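Trails & Campgrounds | Interviews

Ilídio Rocha has managed the campground at Lake Vernen for 16 years, and for most of that time the subject that has taken up his working week is water. The site has 67 pitches, a slipway and a walking route that follows the shore to the old quarry at Lozano. All of it depends on one borehole and a storage tank on the hill behind the upper field.

"Visitors ask about the fishing and the sunsets," he says. "I mostly think about pressure."

The difficulty is one of elevation. The tank was placed to serve the lower field, which was the whole campground when it was built. When the upper field opened, the standpipes there sat only a few metres below the tank outlet. At the tap furthest along the Pruliro track, a ten-litre container could take several minutes to fill on a busy morning.

Rocha rejected a larger pump. The borehole recovers slowly in late summer, and drawing on it harder would have lowered the level without helping the upper taps, which are fed by gravity. He chose to split the network. The lower field stays on the original line, with a pressure-reducing valve at the bottom of the slope. The upper field now has its own loop, fed by a small booster set that starts when the line pressure drops and stops when it recovers.

"It is a dull piece of engineering," he says. "Two valves, a pressure switch and a lot of trench."

The trench was the expensive part. The ground above the lake is thin soil over broken rock, and the pipe had to go deep enough to survive frost. Where the rock would not allow it, the pipe was laid shallow in insulated sleeving and fitted with a drain point. Those sections are emptied when the upper field closes at the end of September. The lower field stays open through the winter for vans and for walkers using the Rusta hut.

Drain-down is done in a fixed order. The booster is isolated first, then the loop is opened at its lowest point, then each standpipe is opened from the top of the field downwards so that air can follow the water out. Rocha wrote the order on a card after the first winter, when one tap was left shut and the riser below it split.

Waste water gets less attention from campers but takes more of his time. Grey water from the washing-up shelter passes through a grease trap and then into a reed bed. The trap was sized for the lower field alone and was being emptied every fortnight in high season. A second chamber, in series with the first, has stretched that to once a month.

"Most of the load is cooking fat," he says. "People wipe a pan with paper if there is a bin next to the sink. If the bin is across the path, they rinse it. So we moved the bins."

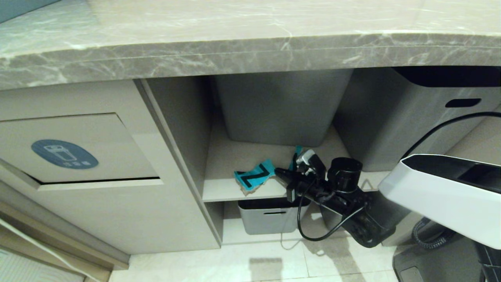 He applies the same thinking to the chemical disposal point, which used to stand beside the entrance and produced a queue of vans on departure mornings. It has been moved past the slipway, on a loop that vehicles can drive through without reversing. The rinse tap there is on a separate supply with a break tank, and its thread does not accept a drinking-water hose.

Testing is routine. Samples are taken at the borehole, the tank and the furthest tap on each loop, and any tap that has stood unused for a week is flushed before the pitch next to it is let. The results are pinned up in the reception hut, where Rocha says they are read mainly by retired engineers.

The next job is metering. At present there is one meter, at the borehole, and a leak anywhere on the site shows up only as a higher total. He wants 4 more, placed so that each section can be read separately at night, when use should be close to nil.

"If a section is using 500 litres between midnight and five, I know where to walk," he says. "Now I have to walk everywhere."

He is also looking at the shore path, where the pipe to the slipway tap crosses under a footbridge. The bridge is due for new decking — the bearers are sound, the boards are not — and he would like the pipe brought up and clipped to the side of it while the boards are off. The work is planned for the spring, before the slipway opens to trailers.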